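Rulluvgate: Questions We Get About the Fold-and-Hold Study

We put this page together after the August open house, when so many of you stayed behind to ask things (thank you, it was a lovely afternoon!). If your question is missing, write to Embla Solberg and she will pass it along to whoever can answer it.

What is Rulluvgate, in a sentence or two?

It's our method for teaching a gripper to pick up soft, two-faced sheet material, the kind with one fuzzy side and one smooth side, and to keep hold of it while it moves. The name comes from an old folder on Troels Þrastardóttir's computer and we never got around to changing it.

Why bother with fuzzy material at all?

Smooth cloth has had plenty of attention already, and we kept running into pieces that behaved quite differently depending on which side the fingers met first. A fuzzy face grabs at the pad, a smooth one tends to slide, and when a piece folds over on itself you can easily end up with fuzz on both fingers and the smooth side tucked away inside, or the other way around. We wanted a method that looks at the fold first and then decides how hard to squeeze.

How does it decide?

A small camera at the wrist looks along the fingers. From that view the method estimates where the crease runs and which face is turned outward, and those 2 guesses go into a little model that picks a closing width. There is no force sensor in the fingertips, which surprises people. Brynhildur Skov would dearly love to add one, and we may yet let her.

How many grasps did you train on?

300, all done by hand-guiding the arm, and then 29 more that we kept aside for testing. We know that's a small test set. Guðlaug Grímsdóttir says so at every meeting, and she's right, so please read the results as a first look.

And did it do better than a fixed squeeze?

On the pieces we tested, yes, mostly with single folds. With pieces that had crumpled into several layers we couldn't see a clear difference, and we say so in the write-up. The crease estimate gets muddled when one fold hides behind another, and the closing width then comes out too wide.

Does the color of the background matter?

It does, more than we expected. The crease finder works from shading, so a plain background that contrasts with the material helps a good deal. We haven't tried patterned ones yet.

Can I use the method with my own gripper?

You're welcome to try! It assumes two fingers that close evenly toward each other. If yours has three, the width model won't carry over without some work, but the crease finder might, and Tove Thygesen is happy to talk it through with you. 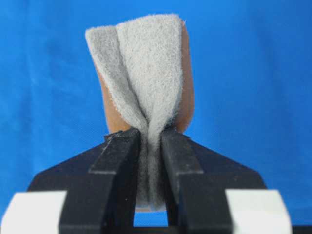 Folded piece between the fingertips, gray fuzzy face outward, seen from the wrist camera.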